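Speaker notes — Office filing with the Koltmont service, a buyer's view
Mirjana Nikolovski, 2020-12-18

Opening. Say good morning, wait for the back rows. Who has ever looked for a binder that was put back in the wrong cabinet? Let people raise hands. Do not comment too long.

What we are reviewing. Koltmont offers a robot as a monthly service. It takes binders and file boxes from low cabinets and puts them back. The price includes the robot, the software from Vustness and one remote operator during working hours. We do not buy anything, we rent.

The numbers. Our archive at Zosel has around 600 binders. The rent is 1,000 euros per month with a contract of 6 months. The vendor needs 35 square meters of free test area for the first setup. Say this slowly, people write it down.

Compare with Tarigan. Tarigan sells a tall shelf system with its own trays. It is faster, but you must throw away your cabinets. Koltmont works with the furniture you already have. For a small office this is the main argument — please stress it.

What I liked: the contract is short and readable. The training for our staff was one morning. What I liked less: the operator hours end at four, and the invoice for extra hours is not clear. I asked for a better text and I expect it in February.

Show the pictures now, a few seconds each. 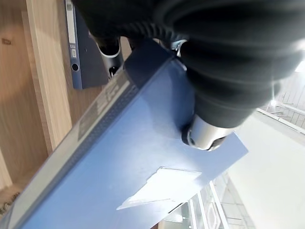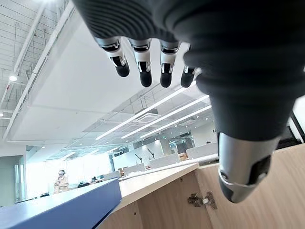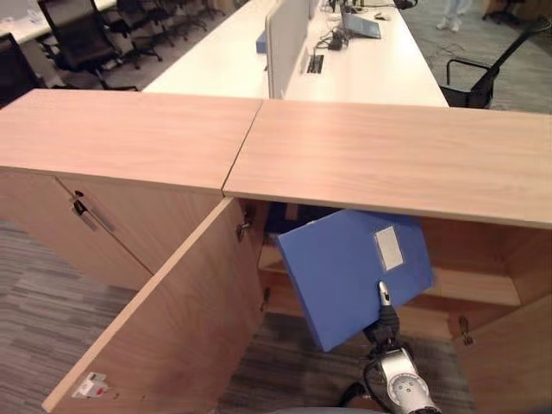
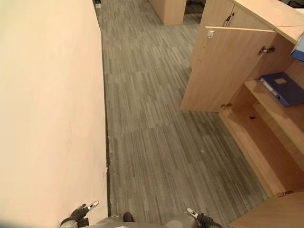 My main question to every vendor is about the cabinets, so spend the most time here. A robot for filing must accept doors, shelves and narrow aisles as they are. Go back to the last picture: the cabinet door stands open into the aisle, with the wall on the other side. Ask the audience to think of their own corridor and how much room is left with a door open. In the third picture the file box is tilted just under the cabinet top, so the height of the opening matters too. My advice is to measure both before the first meeting and send the numbers to the vendor in writing.

Questions. If someone asks about paper folders without a hard cover, say that our offer covers only binders and file boxes. If someone asks about insurance, send them to me after the talk, I have the contract pages with me. Stop at ten minutes before the hour, the next speaker needs time for the microphone.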